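About Us

Basomum Cooking School, Gulollow

Home > About > Our story

Small cooking school, old bakery building, bottom end of the main street in Gulollow. Evening classes mostly, plus Saturday mornings. Home cooks, beginners, people who got a pressure cooker for a present and are scared of it. All welcome.

How we started

Ayuba Nutsugah ran a lunch counter for years before any of this. Customers kept asking how he did the groundnut stew. He'd write it on the back of a docket, they'd come back and say it didn't taste the same, he'd explain again. Eventually his wife said charge for it. So the first class was in their own kitchen, 8 people, not enough chairs, one very long night. Second class booked out the next morning.

We moved to the bakery after that. The ovens were long dead but the floor was good and the landlord let us paint. Colour is called Wheatfield, if anyone's asking (people do ask).

What we teach

Everyday food. West African home cooking is the heart of it, that's what Ayuba grew up on, but the term program goes wider now. Beans and pulses, flatbreads, pickles, soups, tofu and soy milk from scratch, what to do with a whole fish. No foams. No tweezers.

Classes are hands on. You cook, you eat, you take home what's left. Bring a container, we always run out.

Knife skills is its own night and you should do it first if you can. Not compulsary. But you'll have a better time in the others.

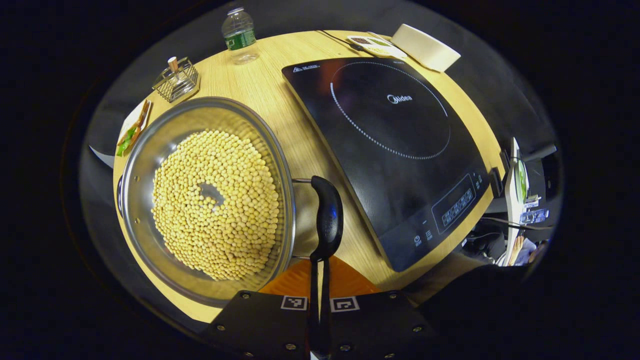 Dried soybeans in the big pot.

The Asante Room

Upstairs, long table, for groups. Work dos, hens nights, birthdays, a book club that hasn't discussed a book in a while. You pick a menu from the list and we do the shopping. Stairs only at this stage, sorry. The downstairs kitchen is step free from the side lane, and the accessible toilet is down there too. Ring first and we'll have the side gate open.

Who's here

Ayuba Nutsugah - founder, head teacher, does most of the week nights. Two other teachers share Saturdays and the bread course. Two kitchen hands on class nights so you're not washing up till ten. Office is one person, mornings only, so if you email at night you'll hear back the next day.

We don't hire out the kitchen without one of our teachers on site. Insurance. Please stop asking, we'd love to say yes.

Kids and teens

Holiday program for ages 10 and up. Four days, mornings, lunch included (they make it). Under 10s can come to the Saturday family class with an adult. Allergy form has to be in before the day, not on the day.

Allergies generally

We use peanuts, sesame, soy, wheat, egg, fish and shellfish in this kitchen. Benches and boards get scrubbed between classes but we can't promise a nut free room. If it's a serious allergy please call and talk to us before you book.

The Tesent fund

Named after the street Ayuba first lived on when he moved here. Pays for places for people who can't afford a term. Every full price enrolment puts a bit in. No forms with 40 questions, just email and tell us which class you'd like. Pensioners and students get a discount seperately, ask at booking.

Opening hours

Office: Monday to Friday mornings. Classes as per timetable. Closed from mid December until the new term starts, apart from gift vouchers, which are online all year.

Parking out front is one hour only and they do check. Use the lot behind the library, free after 5.

Page last updated 05/07/2019

Contact | Timetable | Gift vouchers | Refund policy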